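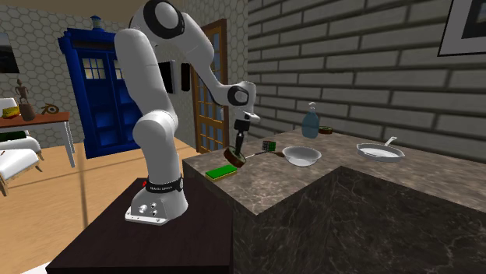 A reader from Plasdale wrote to me that her stone counter gets dull near the stove, whatever she wipes it with, and that her mother-in-law blames the vinegar. I think the mother-in-law is right. Marble and vinegar are not friends. The same goes for lemon, tomato sauce and most sprays against limescale. The acid eats the polish and leaves a pale mark, and no cloth will take away this mark because it is in the stone.

For every day I use warm water with a few drops of dish soap, then a second cloth with only water, then a dry one. The third cloth is the one people forget. If soap stays on the stone it makes a gray film, and after some weeks you believe the counter is worn out when it is only dirty with soap.

Oil stains

Oil goes into marble slowly, so you have time if you see it the same day. Mix baking soda with water until it is thick like yogurt, put it on the spot, cover it with kitchen film and leave it until the next day. Then take it away with a plastic scraper and rinse. For an old stain you must repeat. My worst one was under the oil bottle and it took 8 evenings, but now I must search to find the place. Since then the bottle stands on a saucer.

Sealing

Put a spoon of water on the stone and go make coffee. If the stone under the water is darker when you come back, it is time to seal. I buy the sealer from Gremano, the small can, 11 dollars in our hardware store. Test it first in a corner behind the toaster. Wipe off the extra before it dries, or you will have sticky clouds — I had them for one whole winter.

Pans

Small pans get more damage from the cupboard than from cooking. If you stack them, put a piece of old towel between each two. I cut mine from a bath towel, 50 centimeters gave me enough for the whole stack and one for my sister.

Food burned on the bottom: cover it with water, add a spoon of baking soda, bring it slowly to a boil and let it cool in the pan. Then use a wooden spatula. With nonstick I don't boil anything, I only soak it in warm soapy water and have patience.

A handle that moves is usually only a loose screw. Tighten it when the pan is cold. If it gets loose again after one month, put a thin metal washer under the screw head. The screws in my Tosano pan needed a screwdriver smaller than I expected, so look before you go to the shop.

Do not drag a pan over the stone, lift it. And a hot pan goes on a trivet — also on granite, also when the seller told you it is not necessary.

Sponges

I keep two, one for dishes and one for the counter, and I cut a corner from the counter one so the family can see which it is. On Sunday the dish sponge becomes the floor sponge and a new one comes out.

Next time I will write about drawers that stick, and about the Hattori knife that I ruined in the dishwasher.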